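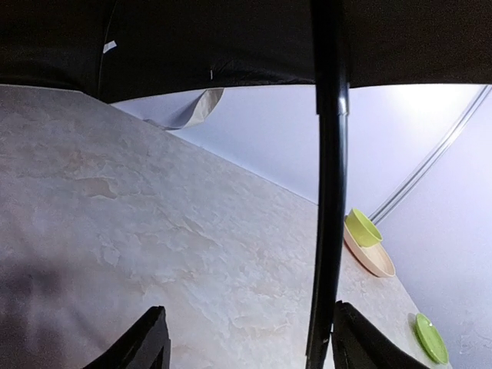
The wrist camera's view past the open gripper, green dishes off to the right.

Murkow Robot Club: join the two-arm table project

We're looking for new people for the spring round of our two-arm project, and we'd love to hear from you, whatever you study. Last round we had a music student, two nurses in training and someone from geography who turned out to be brilliant at cable ties.

The project is called Tiltov. Two small robot arms share one table, and we teach them household jobs by guiding them through each job over and over, then training a program on the recordings. Our current set is cloths, bowls and plates. By April we want 700 good recordings, and then the fun bit starts: letting the arms try it on their own!

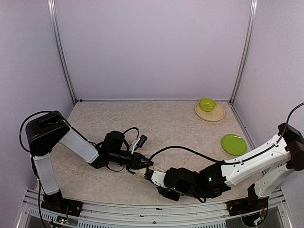 Left and right grippers almost tip to tip over the mat.

What you'd be doing

Mostly driving the arms. You take a turn of 30 minutes, swap with your partner, and look back through what you've both recorded. Getting two grippers to work close together without bumping is fiddly at first and then oddly calming. There's also plenty to do away from the controls: labelling recordings, mending cables, printing brackets, and writing up which ways of folding a cloth we should try next. If you'd like to write code, the training scripts are in Python and they could do with some love.

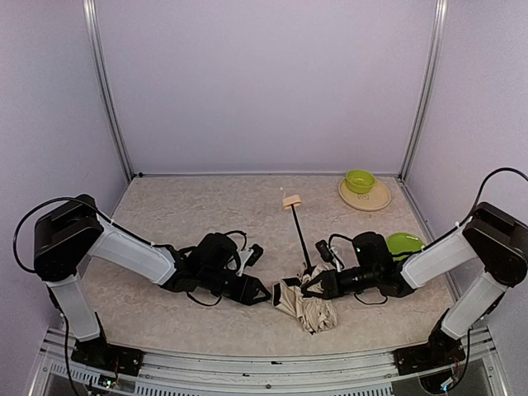 The right arm has hold of a fold of cloth; the left is open beside it.

Who can apply

Any student, any year, full or part time. You don't need to have touched a robot before. We do ask that you can come to one evening session a week until the end of April, and that you're happy to do the same small task many times in a row (cloth is a stubborn thing and never lands the same way twice). Driving is done sitting down, and we can move the controls to suit you. Left-handers very welcome, we're short of them.

Where and when

Room 732, Pemen Building, from 6 pm. Sessions finish at 8 and there's usually tea.

What you get

Training on the arms, a key card for the room after your first month, and your name on the project report. Members who stay for the whole round can claim up to £80 towards parts for something of their own.

To apply, send a few lines about yourself to Abdelilah Ragab through the club page, or just drop in and have a go. Please say which evenings you can't do.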